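Leather Shoe Care and Resale at Two Secondhand Stores
Project report, Retail and Materials module
Group members: Tegan Cosgrove, Lachlan Gilchrist, Mehwish Janjua
Supervisor: Gitau Mbwambo
Submitted Nov 13, 2024

1. Background

Secondhand stores receive a lot of formal shoes and sell few of them. When we started in August, the manager at the Ashby store, Flynn Tapsell, told us that black dress shoes stay on the shelf longer than any other kind. Our group wanted to find out if basic cleaning and conditioning would change how fast they sell and at what price.

We worked with two stores, Ashby and Berka. Both are run by the same charity and use the same price bands. Ashby is on a main street with a bus stop outside. Berka is in a shopping center and gets more weekend customers.

2. Method

We collected 98 pairs of black leather shoes from the back rooms of the two stores. Any pair with a split sole or a broken heel was left out. The rest were divided into a treated group and an untreated group by drawing numbered slips from a box. Size and style were not matched, and this is a weakness we come back to in section 4.

Treated pairs were brushed, wiped with a damp cloth and left overnight. The next day we applied a neutral conditioner, waited 30 minutes, and finished with black cream polish and a soft brush. Laces were replaced if frayed. Buckles were wiped but not polished with metal cleaner, which stained the strap on one of our practice pairs.

Pairs were graded before pricing. Two of us graded each pair separately on a scale from 1 to 4, looking at the toe, the lining, the heel and any strap or fastening. If the grades differed, the third member decided. 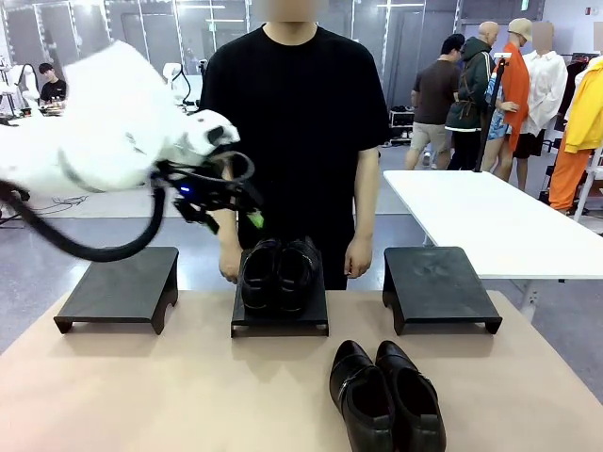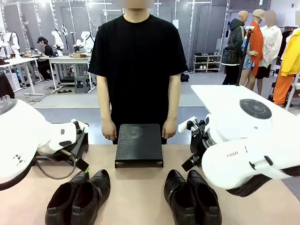 Black leather shoes on the table.

After grading, each pair got a tag with a code and went out on the sales floor. Staff wrote down the code and the date when a pair was sold. The display period was 21 days at both stores, and prices were not reduced during that time.

3. Results

Treated pairs sold better than untreated pairs at both stores. The difference was clear at Ashby and small at Berka. Most sales at Ashby came in the first week, while at Berka they were spread out.

Grade mattered more than we expected. A pair graded 4 usually sold whether it had been treated or not. Treatment made the most difference in the middle grades, where the leather was sound but dull. Pairs graded 1 hardly sold at all.

4. Problems

Staff at Berka moved some shoes to a lower shelf in the second week to make room for winter boots. Four tags were lost and we dropped those pairs from the results. The treated group also had more small sizes in it, and small sizes sell slowly according to Flynn.

We did not record labor time well enough to say if the work pays for itself. We would use a timer sheet for each pair if we did this again.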